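Print this article | E-mail to a friend

Search the archive: keyword or author GO

The Arm in the Back of the Shop

By Garba Yusuf
January
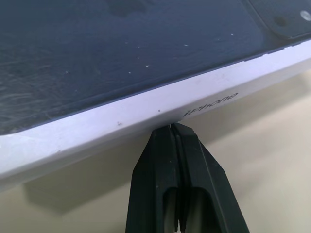
The people building the arm at the Covton workshop like to say that picking up a box is the easy part. I have spent enough evenings there now to doubt it. A box has flat sides and square corners, and it sits where you put it. A child of two can manage one. The arm, which the builders call Isah, has to be talked into it.

Isah has a black two-finger gripper with a small camera mounted close behind it, so the machine gets a view of its own fingertips and whatever they are up against. An old iPhone box is a fair test. The dark lid is glossy and scuffed, the side is plain white cardboard, and the table under it is beige. To you and me that is a box on a table. To a cheap camera, a shiny lid can be a lid, or a lamp, or a hole. The shadow beside it can look like one more thing to grab.

I was told on my first visit that the gripper can "handle anything in a normal kitchen." I asked for a list. There wasn't one. What there was, on a shelf over the bench, was a row of empty packaging, a few sponges and a plastic cup. I would like to see it meet a wet plate before anyone says kitchen again.

The money is the other thing. The arm's motors came secondhand from a parts dealer named Stillelari, and the whole build has cost the group $2000 so far. That is cheap for a robot and expensive for a hobby. The gripper fingers are made in the shop and get replaced when the tips wear down. A batch of material costs $100, and they have been through more of it than they planned. When I asked how much more, I got a shrug and an offer of coffee.

Then there are the numbers people quote. The group wants 1000 recorded tries at picking things up, which they say is enough to train the software to do it alone. At the time of my last visit they had 53. A person steers the arm through every one of those, by hand, watching the picture on a laptop. It is slow. The fingers go in a little, stop, back out, turn a few degrees and go in again. After an hour of it I was gripping my own chair.

I don't want to be unfair. The wiring is neat, which I can't say for most of what gets built in shared shops, and the emergency stop is where your hand goes when you're startled. I tried it. The people around the bench answer questions, including the rude ones, and they keep their failed tries on file along with the good ones. A few companies I have written about could learn from that.

But a saved file is a long way from a machine that does something useful on its own. The plan, as written on the whiteboard, is for Isah to sort donated electronics for Oltilell, the repair charity two doors down: phones in one bin, chargers in another, boxes flattened and stacked. Flattened! It hasn't been shown that the arm can open a box, never mind fold one. I asked the woman who runs the Oltilell counter what she thought. She said her sorting takes her twenty minutes a day and she listens to the radio while she does it.

The next open evening starts at 7 p.m. and visitors are welcome to bring something for the arm to pick up. I'm bringing a wet plate.

Print this article | E-mail to a friend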